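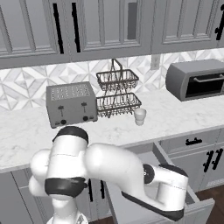 How long do you soak dried chickpeas before cooking them? Overnight in plenty of cold water, with a spoonful of bicarb if your tap water is hard.

Lists > Pulses and Grains > Soaking

2 min read

From: Elsa Kemppainen
To: the pulses list
Date: 20 Dec 2019

Beverley Tuhiwai wrote:

> I have soaked the same brand of chickpea for seven hours, then for a full
> night, then for a night and most of the next day because I forgot them.
> The first lot were like gravel. The last lot were fine but smelled a bit
> like a pond. Is there a proper answer or do we all just make it up?
> Also, does salt in the water toughen them? My mother swore it did and
> I've never been game to test it.

Beverley,

We all just make it up, but some of us have been making it up for longer.

Seven hours should be enough for chickpeas from this year's crop. I suspect yours were not from this year's crop. I bought an 800 gram bag in September that I could have used to re-gravel the driveway, and no amount of soaking brought it round. I boiled it for an evening and a half. It went to the chooks in the end, and they looked at me.

As for the pond smell, change the water. If they're going past overnight in summer, put the bowl in the fridge, behind the beer, where you'll find it sooner than you found the last lot.

Your mother was a fine cook, I'm sure, and she was wrong about the salt. I put two teaspoons in the soaking water and the skins come out softer. My own mother held the same view and I only started salting once she'd moved to Rantala and couldn't see me. Acid is the one to watch – keep the tomatoes and lemon out of the pot until the chickpeas are done, or you'll be there till New Year.

Bicarb I'd go easy on. A little helps. A lot gives you a grey soup that tastes of soap, and I have served that to guests.

If you want hummus, overcook them shamelessly. For salad, start biting them early and stop when you stop wincing.

I still have half a bag of black ones from the Zudano shop if anyone wants to try them. I have no idea how long they take. The label says "soak until ready".

Elsa

2 replies | 7 shares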